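四月的球队通讯又轮到我来写了，先跟大家打个招呼！我是上个月刚接手记分工作的那个人，以前只会坐在看台上喊，现在才知道记分表上那些小格子有多折磨人。

先说比赛。跟Skarine队那场，我们最后赢了4分，过程可没有比分看上去那么轻松。前三局Gerrit Martens投得有点紧，坏球偏多，捕手跑上去跟他说了两次话。第四局开始他换了节奏，慢球放得特别低，对面的打者一个接一个打成滚地球，我在本子上写“6-3”写到手酸。Jolien Mulder第六局那支二垒安打，我觉得是这个春天到现在最漂亮的一棒，球贴着左外野边线落地，我们这边整条长凳都站起来了。

有几位家长问我，队里那个Runatby青少年组现在还收不收人。收的！十岁到十四岁都可以来，手套可以先借，钉鞋要自己带。报名费一个赛季148欧，包含保险和一件训练衫，名字找Hilde Verhoeven登记就行，她每次训练前半小时都在更衣室门口。

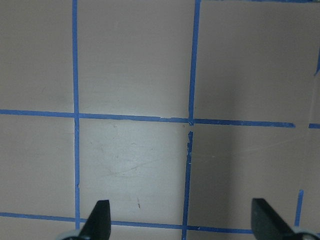
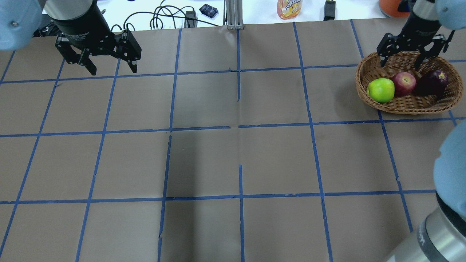 再讲讲场地。本垒后面的挡网终于换了新的，原来右下角那个洞，捡球的孩子们应该都很熟悉。投手丘重新填过土，前面踩脚的地方还有点软，请大家赛前别在上面练滑垒（我知道是谁，这次先不点名）。停车还是老问题，Araya路那边只有60个车位，主场比赛那天早就满了，能骑车的尽量骑车吧。

裁判培训班也要开了，Ineke Boersma来讲，晚上七点半，地点在俱乐部二楼。去年我旁听过一次，光是“内野高飞球”那条规则就讲了大半节课，我回家又翻了两遍规则书才搞明白跑垒员到底能不能离垒。想当垒审的朋友可以先来听听，听完再决定，不收钱，咖啡自己倒。

还有小卖部。上次主场热狗卖了200份，第七局还没开始就断货了，后来排队的人只能吃薯片，实在抱歉。下回会多订一些，芥末酱也换回大家喜欢的那种。

下一场客场对Brollitz，Joris Koster在安排拼车，家里车有空位的请直接跟他讲。他们那块场地右外野特别浅，风又大，我猜会是一场打得很热闹的比赛，记分表我已经多带了两张。对了，更衣室里捡到一只左手手套，棕色的，拇指那里补过线，放在我这儿，丢了的人来拿。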